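Community Fundraising and Events
Notes for Session 6: The overnight event, from first meeting to last bag of trash
Posted 2020-11-17

Okay, picking up where we ran out of time. We had finished with sponsorship letters and I was halfway through a rant about parking, so let me finish the rant and then we'll get into the real material.

Parking. If your event is at a fairground or a high school track, walk the lot at the same hour your guests will be arriving. I mean the same hour, in the same light. The people who ran the Rakanby charity walk had a lovely map with arrows on it, and the arrows sent everybody into a low sun with no signs big enough to read. They parked 227 cars and it took most of the opening ceremony to do it. The band played to the front row and a lot of empty grass. Write that one down, it comes back on the worksheet.

Team events versus ticket events

A ticket event (a dinner, a concert, a pancake breakfast) makes its money at the door. A team event makes most of its money in the weeks before anyone shows up. That difference changes your whole calendar. With a team event, the night itself is a thank-you party that also happens to bring in some cash from food and raffles. I've seen first-time planners pour everything into the night and forget to call their team captains for two months – and then wonder why the totals are low.

Your captains are everything! Call them. Don't email, or email and then call. Ask how many people they have, ask what they're doing to raise money, and ask if they need anything. Most of them will say no and then ask you a question five minutes later, and that question is the reason you called.

For an event in the size range we're using (think of the Collanitz relay, which is our running case this semester), start captain recruitment right after the holidays and hold your kickoff in March. Earlier than that and people forget. Later and the schools are already into spring sports and you've lost half your teenagers.

The Collanitz numbers

You asked for real numbers so let's use them. Collanitz had 700 people signed up and 549 who checked in at the registration tent. That gap is normal. Please don't order food for the sign-up number. They did, and there were hot dog buns in the church freezer until the next season.

The raffle and bake tables together took in $3,311. When the planners sat down afterward, they saw that nearly all of it came in before dark. After the candle walk, people sit in their lawn chairs and talk, and they really don't want to be sold anything. So put your selling early and let the late hours be quiet. I'd go so far as to close the raffle table before the candle walk starts and draw the winners right after supper, while families with little kids are still there.
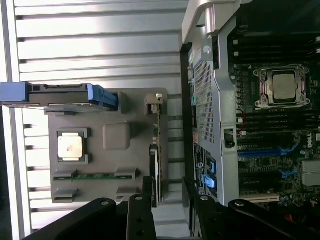 Raffle prizes deserve more thought than they usually get. The standard basket of lotion and candles sells fine, but it sells to the same people every year, and you want at least a couple of things that pull in the folks standing around with their hands in their pockets. Ask your local businesses what they have on the shelf. A restaurant will give you a dinner, a garage will give you an oil change, and a computer shop may well hand you parts. Now, parts are tricky. If what you've got is a bare processor sitting on a gray plastic tray, maybe one person in fifty walks up and knows what to do with it, and everyone else sees a little square of metal. Put a plain card next to anything like that saying what it is and what it fits. Or ask the shop for a gift card, which everybody understands. Same goes for fishing reels, quilting tools and anything else that needs explaining. And check your state's rules on raffles before you print a single ticket – we'll do a whole session on permits, but some places want paperwork a month or more ahead.

Opening and closing

Keep speeches short. I'll say it again, keep speeches short. One welcome, one person whose story ties to the cause, and then get people moving. At Peñalver they had five speakers before the first lap and the survivors who were supposed to lead it were standing the whole time. Nobody had put out chairs. If your honored guests are older or in treatment, chairs and shade and water come before the microphone.

For the closing, announce a total even if it isn't final. Say it's the total so far. People who stayed up all night want to hear a number, and they'll forgive you if it goes up later. (They will not forgive you if it goes down, so leave out any checks you haven't seen.)

Cleanup

Assign it ahead of time, by team, with a map. The Beria event rented two dumpsters and still left trash bags along the fence, and the school thought hard about letting them back. One team per section of track, one captain to walk it at the end, and somebody to shake hands with the groundskeeper before you leave.

For next time

Read the Collanitz budget sheet and mark every line you think could be donated. Bring a draft of a captain phone call, half a page, written the way you'd really say it. Then pick one raffle prize from a business in your own town and write the card that goes with it. Two sentences is plenty.

If you missed the sponsorship session, the letter samples are in the same folder as these notes. The second one has a typo in the greeting that I keep meaning to fix.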